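Teleop notebook – Kairys rig, simulated
May 28, 2026

Carrying on with the armchair set. The task string is unchanged from April: pick the molecule model off the seat and lift it clear. The scene loads from the Bramus pack with the arm on its block at the front of the chair and the model dropped on the seat cushion at a random position and angle. Target for this batch is 40 accepted demonstrations. Rejects are kept in a separate folder with a reason code, same as before.

Control is by the hand controller, position and orientation both live, scale 2 to 1 (two of hand for one of gripper). At 1 to 1 I was overshooting the approach on nearly every attempt. Clutch is on the side button. The recorder starts on the first clutch press, so get settled before touching it.

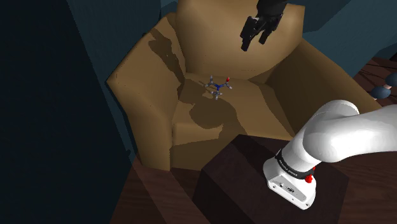
Start pose is now reset from the script and not by driving the arm back by hand. The old way left small differences in the wrist angle, and these showed up in the first few frames of every file from April. Prarier plots of the joint values at step zero are flat now. I have not gone back to fix the April files and would leave them out of the training split.

Cushion contact is set stiff. With the softer setting the model sank a little and the fingers went in after it, which gave grasps that looked fine and would be impossible on a real chair. Stiff setting means the fingertips stop dead if you come in too low. The arm then builds up force until the controller trips. Limit is 200 steps in contact before the run is cut.

Notes on the approach:

1. Come down with the gripper wide open and stay off the armrests. The right armrest is the awkward one, as the arm's own base and shoulder sit close to it. If the elbow has to fold tightly, clutch out and come round again.

2. Pick a branch before descending. The model has several short arms off the middle, and closing on the hub tends to push it away sideways. A single branch, one finger each side, is more reliable. The shadows on the seat make it hard to judge height from one view alone, so use the wrist view for the last part and ignore the main one.

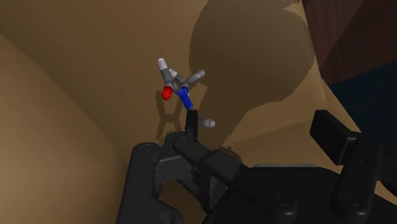 3. Close slowly. The trigger is analogue, so there is no reason to snap it. If the model turns between the fingers, let it turn and keep closing. Do not open and try again more than once in a file; mark it as a reject with code R (regrasp) and reset.

4. Lift straight up first, then away. A diagonal lift from the rear of the seat runs at the backrest.

Wrist roll is the part I still do badly. When the model lands with its branches pointing awkwardly I roll the wrist far enough to run near the joint limit, and the solver then swings the forearm over to compensate. From the side view the hand is hard to read once the forearm is across it. I have been pausing at that point, which puts a flat stretch in the trajectory. The Statament trimming tool will take out idle stretches, but it also trims the slow closing, so the threshold needs setting per batch. Currently at 3 steps, which is too keen. Will try a longer one on a copy.
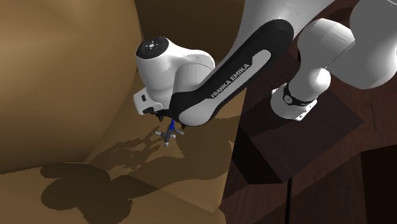

Side view, Franka arm over the seat, forearm coming down beside the hand.

Shadow edges are coarse in all views. Render setting, not a fault in the scene. Raising the shadow resolution slowed the display enough for me to feel the lag in the controller, so I put it back. If anyone wants clean shadows, replay the stored joint values offline and render from those. The replay matches the live run as long as the physics step is left alone.

Wrist view and side view are saved as separate streams with a shared step index. Check the index before joining them. One file had the side stream starting a step late and I have not found out why. It is in the rejects under code S.

To do:
– longer idle threshold, compare closing phase before and after
– limit on wrist roll in the solver, or a warning tone near the joint stop
– second operator for part of the batch, all files so far are mine
– write the contact setting into the file header, at present it is only in this book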